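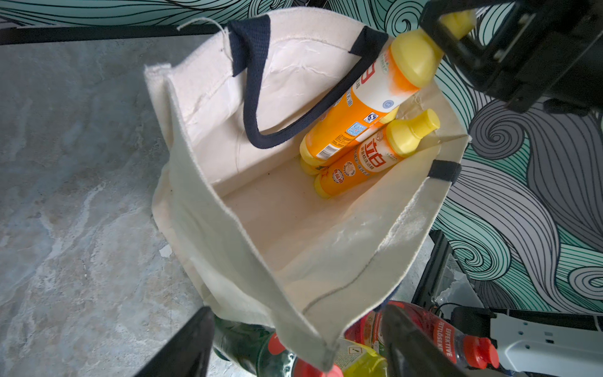
Dish detergent in a canvas tote. Nothing padding it, nothing between the bottles.

Print this page | E-mail this page

CARRYING DISH SOAP IN BAGS: WHICH TIPS HOLD UP

I've been reading advice on how to pack liquid cleaners for a move, a weekend rental or the trip home from the warehouse store, and most of it seems to have been written by people who own one small bottle and a lot of tissue paper. The worst of it was a guide of over 2,000 words on packing under the sink, and it never got around to saying what kind of bag to use.

So I tried the usual tips with the usual stuff. Dish soap is a good thing to test with. It's heavy for its size, the bottles are slick, and when one leaks you find out from the carpet.

Tip: "Any sturdy tote will do."

Maybe. Cotton canvas is strong enough for dish soap, I'll give it that. My complaint is with the word sturdy, which gets applied to anything beige. Look at the stitching where the handles meet the bag before you look at anything else. Pull each handle sideways, hard. If you hear a thread go, use that bag for bread.

A raw edge along the opening is mostly a cosmetic matter. It will fray, and then it will fray a little more. Trim the loose threads with scissors and don't pull them, whatever your mother did. If the fraying has reached a seam, run a line of zigzag along it or retire the bag.

The real weakness of canvas is that it soaks things up. A spoonful of detergent in a canvas bag goes straight through to whatever is underneath, and then you rinse that bag four times and it still foams. I have one that foamed in October and I wouldn't swear it's finished.

Tip: "Put plastic wrap under the cap."

This is the favorite of every packing list, and for screw tops it does work. Unscrew, lay a square of wrap over the neck, screw back down. For flip caps the tip is usually given in the same breath, and there I have doubts. Wrap under the whole cap is fine if the whole cap comes off. On plenty of bottles it comes off only with pliers and bad language, and then it never seals again. For those I squeeze out a little air, press the flip top shut until it clicks, and put one strip of painter's tape over it from side to side. Masking tape is all right for a day. Packing tape leaves a gummy patch that collects lint.

Somebody always suggests a rubber band. I tried rubber bands. They slid off.

Tip: "Always stand bottles upright."

In a box, yes. In a soft bag this is wishful thinking. You can stand them up as nicely as you please and by the first stop sign they're lying down. Bottles stay up in a bag only when they're packed close enough to hold each other up, and if you don't own enough dish soap for that (I hope you don't), fill the gap with dish towels or a roll of paper towels. Sponges are too soft.

If a bottle is going to lie down, a taped cap matters more than any arrangement.

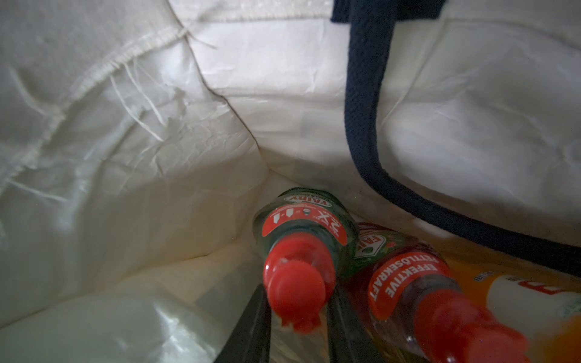
White woven plastic shopping bag with dark blue trim, dish soap at the bottom.

Tip: "Woven plastic bags are the answer to everything."

I wanted to dislike these. They crackle, they crease, and people hoard them. But for liquids I've come around, partly. A coated bag wipes clean with a damp cloth, and a small leak tends to stay in the fold where it started long enough for you to notice. The seams are another story. They're stitched, and stitching means holes, so please don't believe anyone who tells you these bags are waterproof. Pour a cup of water in one over the sink and watch the corners.

Check the inside surface every so often too. Once the coating starts to wear or flake, the bag is just a sieve with handles. Mine get checked when I empty them, meaning I check them when I remember.

They're also deep. Small bottles sink to the bottom and get buried under whatever came after, so anything you'll want the first night goes in last. I know every packing list says that. It's on every list and people still end up washing the first night's dishes with hand soap.

Tip: "Double-bag it."

Double-bagging with thin grocery sacks does next to nothing for weight. Two weak handles cut into your fingers in the same place as one. What helps is a lining: one plain kitchen trash bag inside the tote, bottles in, top twisted loosely. You get the strength of the canvas and something that holds liquid. It costs pennies and you can use the trash bag as a trash bag when you get there.

I've also been urged to buy a bottle caddy insert, the Ukholm, with stiff dividers. A friend swears by hers. I borrowed it for a week. The dividers suit round bottles and my dish soap is the flat, wide-shouldered sort, so half the pockets went to waste and the rest needed shoving. If you carry wine, fine.

The Briltham tray, which is just a shallow plastic tray that drops into the bottom of a bag, I liked better. It gives a soft bag a flat floor. So does a baking sheet cut from a cardboard box, at no charge. The Briltham will outlast the cardboard. Whether you care depends on how often you move.

Tip: "Keep it under what you can lift comfortably."

Comfortably where? On the kitchen floor I can lift a good deal. On the third-floor landing with keys in my teeth I can't. I put one afternoon's load on the kitchen scale and it came to 1,887 grams, a shade over four pounds, and that was perfectly pleasant to carry. The temptation is to go on adding because there's room. Stop at half full and put something light on top. Half a bag of soap and half a bag of towels is a bag you can carry with one hand.

Wide webbing handles are kinder than rope or thin tape. If one handle keeps flopping down inside the bag while you pack, fold it back over the outside and clip it with a clothespin. Otherwise you'll bury it under the bottles and have to fish for it.

Tip: "Combine half-empty bottles before you pack."

Same brand, same scent, same formula, go ahead. Different products, leave them alone. I don't care that it's all dish soap. Some mixtures turn stringy, and you've lost the label, which is where the directions are. And never do it with anything other than dish soap. Bleach and whatever is next to the bleach travel in separate bags, on separate sides of the car, full stop.

What I'd keep from all this: tape on the flip caps, a trash bag for a liner, something flat at the bottom, and a bag whose handles you've tugged on. The rest is mostly shopping.

Last updated Dec 21, 2025

E-mail this page to a friend

FROM READERS 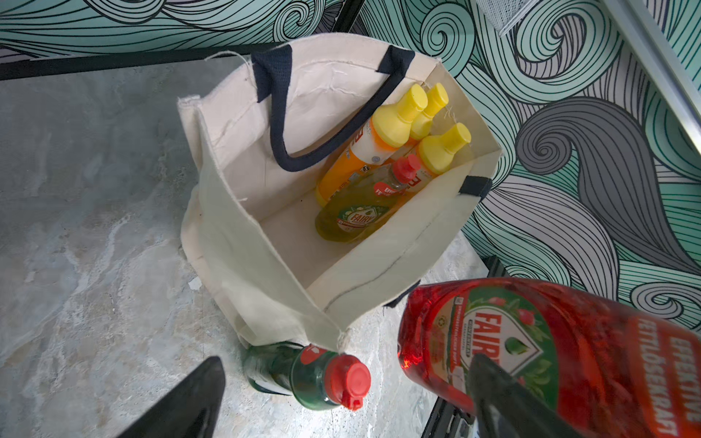 Tullio Bassi wrote to say I'm too hard on canvas. He has carried dish soap home in the same tote for years without a liner, and his view is that the leaks come from people grabbing bottles by the cap. Take hold of the body of the bottle, he says, every time, going in and coming out, and leave the flip top alone. He also thinks painter's tape is a waste of painter's tape.

I'll accept the first part. Pulling on a flip cap is a fine way to pop it, and I'm sure I've done it. The tape stays.

Siriporn Phetsri asks whether the order of packing makes any difference if everything is the same kind of bottle. A little. Put the biggest ones in first, against one side, and fit the small ones beside them. If you start with the small ones, the big ones sit on top and roll. She also wanted to know about zipper bags for each bottle. For a suitcase, absolutely. For a car trip across town I wouldn't bother, unless the bottle has already leaked once, in which case it will again.

Print this page | E-mail this page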